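Consuelo Pacheco @consuelopacheco

I've been reading the pitch for the Nutholm toy library and I have doubts. Short thread.
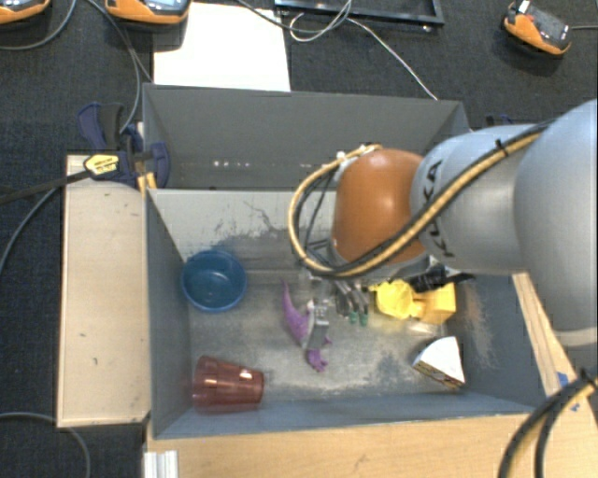
1/ The claim is that a family with small kids saves 600 dollars a year by borrowing toys and kitchen gadgets and giving up most of the buying. I'd like to see which family. Mine gets half its toys from cousins.

2/ The number comes from a survey Grube ran in November. 785 people answered. All of them were already members. Of course they think it saves them money, they paid to join.

3/ Membership is 20 dollars a month. So you're out almost 300 with late fees before you've saved a cent. The late fees are on page nine, if you make it that far.

4/ Shakuntala Tiwari wrote back to me and said the real benefit is less clutter. Okay. Maybe. My kids don't return things, they hide them under the couch. A borrowed puzzle with a missing piece is still clutter, plus a fine.

5/ I asked who pays when something breaks. The answer was "normal wear is covered." I asked what normal wear is for a three-year-old. Still waiting on that one.

6/ Jokberg tried the same thing a while back. It's now a room you can rent for birthdays. Tirkodetti still has theirs, but it's free and it's a shelf in the public library, which seems to me like a different idea.

7/ I'm not against sharing stuff. My street passes one carpet cleaner back and forth and it works fine - no app, no monthly charge.

8/ If anyone has a year of actual receipts, from before and after joining, send them over. I'll read them and post what I find, even if I'm wrong.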